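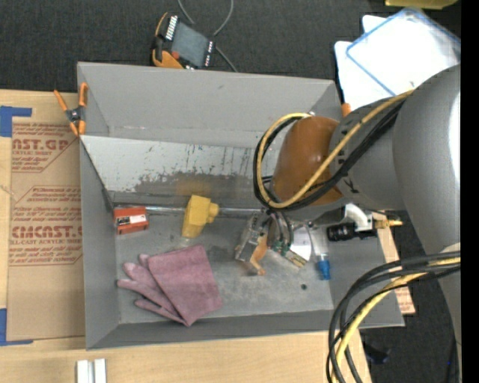 4.2 Bin picking with the two end effectors

The second set of trials compared the Erkoneo finger gripper with the Randix suction tool on the same arm and the same controller. Each was run from the bin station described in Section 3, and the arm speed was left at the value used in July. We changed the tool and its hoses between runs and nothing else.

Figure 4. The bin station with the arm reaching in from the right. A work glove, a small orange-red box and a yellow object are on the bin floor.

Objects were placed by hand before each attempt. The glove was always laid flat with its fingers spread, as it gave the most trouble when bunched up and we wanted a fair start for both tools. The box was put near the back wall, where the bin leaves little room for a wide tool to come down.

Each tool made 82 attempts. An attempt counted as a success if the object was lifted clear of the rim and held for 2 seconds. If the controller timed out after 15 seconds the attempt was marked as failed, even when the tool was touching the object at the time.

The suction tool did well on the box and poorly on the glove. The cloth let air through and the pressure reading rarely reached the level the Hamdan controller needs before it will lift. The finger gripper picked up the glove more often, mostly by the cuff, but it was slower near the walls — the planner kept backing off to protect the wrist. Turning the wrist before the descent helped with this, though it also pulled on the cables, and we had to re-route them once during the trials.

Wear was checked after 2000 open and close cycles on the bench. The finger pads showed light marking at the tips and were not replaced. The suction cups were changed at the same point, following the schedule used in the Grumeck trials, so the two tools cannot be compared directly on wear. Results by object are given in Table 3.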